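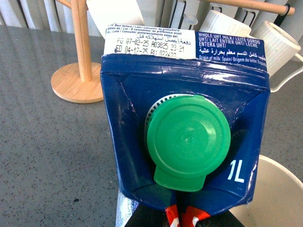 How do you tell a teaser from a recap when a talk show plays the same clip before and after the break?

Go by what the host's voiceover promises. If it points to something we haven't been shown yet, log it as a teaser, even when the clip itself is old.

March, notebook entry, late afternoon

I'm putting that at the top of the page so I stop having to look for it. Cosimo and I went around on it again this morning and I think we've finally settled it. The old rule was that a clip counts as a teaser the first time and a recap every time after that, and it fell apart the minute we got to the Terkener interviews. That show will run the same shot of a guest wiping her eyes before every single break, and each time the voiceover says something different over it. "What she says next." "The question she wouldn't answer." Same shot! Same eyes! So the picture is no help at all and we have to listen.

Where we are: the log for the daytime set stands at 487 entries. That's every teaser and recap from the Terkener big-interview episodes in the Mokgethi tapes, and it doesn't include the cooking segments, which I'm skipping until somebody makes me do them. I re-sorted everything after lunch under the new rule. A lot of what I'd marked as recap moved over to teaser. Going the other way there was almost nothing, so I'd been undercounting the promises the whole time. Annoying, but better to find it now than after Ildikó has made charts.

The fun one today was the two-part interview with the lottery couple (the ones whose kids sued them). It's a strange piece of television. Part one is nearly all buildup. The host introduces them, then we go to the driveway of the old house in Prokavside, then back to the studio, then a break, then the driveway again from farther down the street. The couple say very little. What they do say is mostly "well" and "we've said all along." And the whole time the voiceover is telling you that the husband is about to explain the missing check.

He doesn't explain it in part one. I was fine with that, I figured it was the hook for the next day. Then in part two he gets asked once, close to the end, and he says he'd have to look at the paperwork. The host nods and they go to a break. I went back through it in case I'd nodded off, and no, that's the answer. All those promises and the payoff is paperwork.

I want a way to log this. Right now the sheet has a column for the promise and nothing for whether it gets kept. Cosimo wants a plain kept / not kept. I think that's too harsh on some of them – there are episodes where the guest does answer, only it's a dull answer, and I don't know that I'd call that a broken promise. He says dull is kept. I said the paperwork line is dull and it sure isn't kept. We left it there and went to get coffee.

Ildikó came by while we were at it and had a better idea, I think. Write down the exact words of the promise in one box and the closest thing to a payoff in the next one, as a quote, and don't judge it until the whole batch is done. More typing but I like it. It also means someone else can disagree with us later without having to watch the tapes. I'll start tomorrow with the lottery couple and see how slow it is.

Skakow trouble, for whoever uses the machine after me: it still drops the last line of a note if you close the window while it's saving. I lost my comments on the driveway footage and had to write them over. Wait for the little bar to go away. Also it sorts by tape label and not by air order, so part two of the lottery interview comes up ahead of part one. I've renamed those and left the rest alone.

Side thought, not for the log. I was trying to work out why I kept watching. I know how these go, I've been sitting in this chair with these shows for weeks, and I still leaned in every time the host lowered his voice. He's very good at that. He'll ask a soft question about the dog, or the church picnic, and then drop down almost to a whisper for the hard one, and you're sure something is coming. I tried it with the sound off for one segment and it's just three people on chairs. Cosimo thinks there's something in the music too, a low note under the hard questions. I couldn't hear it on the office speakers. Need to try headphones.

My mother saw this interview when it first aired, by the way. I called her at lunch. She remembers the wife's green blazer and that the kids "came off terrible," and the kids aren't on the show at all! They never appear in either part. She was absolutely certain they were. I'd love to know how many people remember it that way, but that's a whole different project and I can hear Ildikó sighing from here.

To do:

Add the promise and payoff boxes to the sheet
Ask Cosimo to re-check my teaser calls on the courtroom mom episode, I was tired
Headphones
Find out if Mokgethi has the follow-up special, the label on the shelf says so but the tape inside is a telethon
Tell Ildikó the old totals are no good and please don't use them

Cosimo just stuck his head in to say he's found another show that cuts to a driveway. Looking at it in the morning.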